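Karlijn Koster has designed storage for kitchen tools at Fletum for most of her career, and she starts with the slot. "People ask about the wood first," she says. "I ask how wide the blade is at its widest point, then I add clearance."

For the Nidodier series she settled on softwood boards with tall gaps between them. Hardwood was tested and dropped. According to Koster, the softer board takes the contact and the edge keeps its shape longer. The grain runs vertically, in line with the blade, so a knife that touches the side on the way in slides along the fibers.

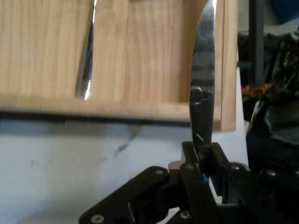 Pale softwood box with a tall gap between two boards; at right, a knife held upright, handle down.

Her test routine is plain. Each block goes through 300 insertions with the same knife, and the slot is measured every 30. "If it has opened up by the end, I change the board thickness. I don't change the knife."

Cleaning gets the most complaints. Crumbs and moisture collect at the bottom of a closed slot, and Koster prefers a block that can be turned over and tapped out. She advises drying the blade with a towel and waiting a few minutes before putting it away. Oil goes on the outside faces only.

Timmermans, the shop that cuts the boards, wanted a heavier rim. She refused. "It added 40 grams and did nothing for the slot." The next version is due in August.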